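October, 5:40 a.m.

Second night in a row with two aides for 39 beds at Pesano. I filled out the unsafe staffing form again and put my copy in the binder at home. The supervisor said she would pass it up. She said that last month too.

We have 300 signatures on the petition now. I counted them on my break, sitting on the linen cart because the chairs in the break room went to the Skavudville unit. Management still says the float pool covers us. There were 20 names on the float list in spring. I called down it at midnight and got two voicemails and one wrong number.

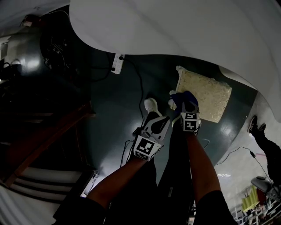

Blue cloth, clear bag, dark floor.

The union rep wants me to speak at the hospital board meeting. I said yes before I thought about it. Three minutes each, and they cut off the microphone. I plan to read from the forms and leave it at that -- dates, beds, who was on.

Horkix still had my overtime wrong on the pay stub. Sent the correction in before I left the floor. Feet hurt. Need to buy milk and call the dentist. Back on at seven tonight.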